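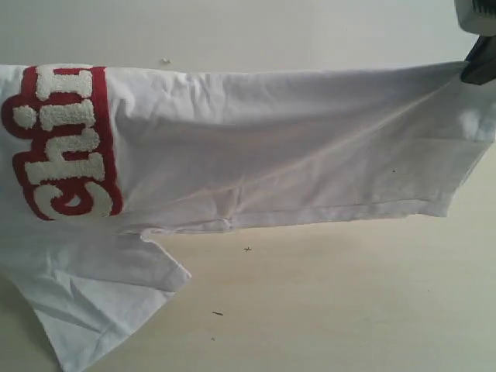 티셔츠 펼치기 정책, 성공률 숫자를 어디까지 믿어야 할까요?

작성자: 빨래는어려워

흰 반팔 티셔츠를 집어서 펼친 다음 접는 작업을 학습시키고 있습니다. 제어 쪽은 Wesum이라는 사내 스택을 쓰고, 정책은 모방학습 기반입니다. 시연 데이터는 2785개로 시작했고 나중에 4000개까지 늘렸습니다.

문제는 모서리를 잡고 들어 올린 다음입니다. 집는 것 자체는 잘 됩니다. 그런데 천이 팽팽해지는 시점부터 정책이 자꾸 더 당깁니다. 손목 힘 센서 값은 관측에 안 들어가 있고, 카메라 영상과 관절 각도만 넣고 있습니다. 데이터를 늘린 뒤 내부 평가에서는 성공률이 꽤 올랐다고 나오는데, 제가 옆에서 보고 있으면 솔직히 좋아진 건지 모르겠습니다. 평가 스크립트가 성공으로 찍은 것 중에도 밑단이 반쯤 말린 채 끝난 게 섞여 있습니다.

팀에서는 데이터를 더 모으면 된다는 의견이 많습니다. 저는 회의적입니다. 이미 한 번 늘려 봤는데 당기는 버릇은 그대로였거든요. 그리고 흰 옷에 밝은 책상이라 깊이 값도 군데군데 비고, 분할 마스크가 책상까지 번지는 프레임도 많습니다.

궁금한 건 이렇습니다. 인식 문제인지 제어 문제인지 어떻게 나눠서 확인하시나요? 힘 센서를 관측에 추가하면 처음부터 다시 모아야 하나요? 논문 말고 직접 해 보신 분 얘기가 듣고 싶습니다.

작성자: Berwyn Rosser

둘을 나누는 건 생각보다 간단합니다. 저장해 둔 실패 에피소드를 골라서 정책을 끄고, 같은 시작 자세에서 사람이 원격조작으로 마무리해 보세요. 단, 조작자에게는 정책이 보는 것과 똑같은 영상만 보여 줘야 합니다. 옆에 서서 눈으로 보면서 조작하면 아무 의미가 없습니다. 사람도 그 영상만으로 언제 멈춰야 할지 모르겠다고 하면 관측에 정보가 없는 겁니다. 그 상태로 시연을 더 모아 봐야 같은 구멍을 더 많이 찍는 셈이고요.

저희는 Ullside에서 비슷한 작업을 했는데, 사람도 절반은 너무 당겼습니다. 조작자들이 그동안 직접 눈으로 보면서 시연했던 거죠. 시연 품질이 좋다고 다들 믿고 있었는데 정책 입장에서는 따라 할 근거가 없는 동작이었습니다.

힘 값에 대해서는, 시연할 때 로그가 남아 있는지부터 확인하세요. 학습에 안 썼을 뿐이지 기록은 돼 있는 경우가 많습니다. 타임스탬프가 영상과 맞으면 다시 모을 필요 없습니다. 맞지 않으면 억지로 보간하지 마시고요. 팽팽해지는 구간은 짧아서 몇 프레임만 밀려도 신호가 엉뚱한 데 붙습니다.

급하면 정책은 그대로 두고 하위 제어기에 장력 상한만 거세요. 손목 힘이 기준을 넘으면 당기는 방향 속도를 0으로 자르는 겁니다. 손목 힘을 곧 장력으로 보면 안 됩니다. 옷 무게와 가속도 성분이 같이 들어오니까 들고 가만히 있는 구간에서 기준값을 다시 잡아야 합니다. 근본 해결은 아니고, 이걸로 성공률이 얼마나 오를지는 장담 못 합니다. 다만 상한만 걸었는데 문제가 거의 사라진다면 그건 인식 탓을 할 일이 아니었던 거죠.

평가 스크립트는 저라면 그것부터 버리겠습니다. 마스크가 책상까지 번진다면서 면적으로 성공을 판정하고 있지는 않은가요? 마지막 프레임을 사람이 눈으로 보고 다시 채점한 다음, 두 숫자를 나란히 놓고 팀에 보여 주세요.

작성자: Campbell

조명을 바꾸세요. 저도 흰 천에 밝은 책상이었는데 어두운 매트 깔고 분할 문제는 끝났습니다. 큰 모델로 갈아타라는 말도 들었지만 매트가 더 쌌어요.

물론 남의 책상에서도 돌아가야 하는 물건이면 이건 답이 아닙니다. 원인 확인용으로만 쓰세요. 매트를 깔아도 계속 당기면 위에 분 말씀이 맞는 거고요.

작성자: lorna_ctrl

데이터가 부족해 보입니다. 저희는 시연 3275개에서 확 좋아졌어요. 액션 청크 길이도 늘려 보세요.

댓글, Berwyn Rosser: 질문하신 분은 이미 그보다 많이 쓰고 있습니다. 그리고 청크를 늘리면 당기는 도중에 멈출 기회가 더 줄어듭니다. 오히려 줄여서 비교해 보는 게 맞다고 봅니다. 확 좋아졌다는 것도 어떤 기준이었는지, 시드는 몇 개 돌렸는지 궁금하네요.

댓글, lorna_ctrl: 시드는 하나였습니다. 옷은 수건이었고요.

댓글, 빨래는어려워: 답변 감사합니다. 힘 로그는 남아 있는데 시계가 따로 돌고 있어서 어긋난 정도를 재는 중입니다. 채점 스크립트는 열어 보니 정말 마스크 면적이었습니다. 에피소드 9개만 먼저 다시 봤는데 그중 제가 성공이라고 부를 수 있는 건 절반이 안 됩니다. 나머지도 다시 채점하고, 영상만 보고 하는 원격조작 시험은 다른 조작자에게 맡겨서 해 보겠습니다.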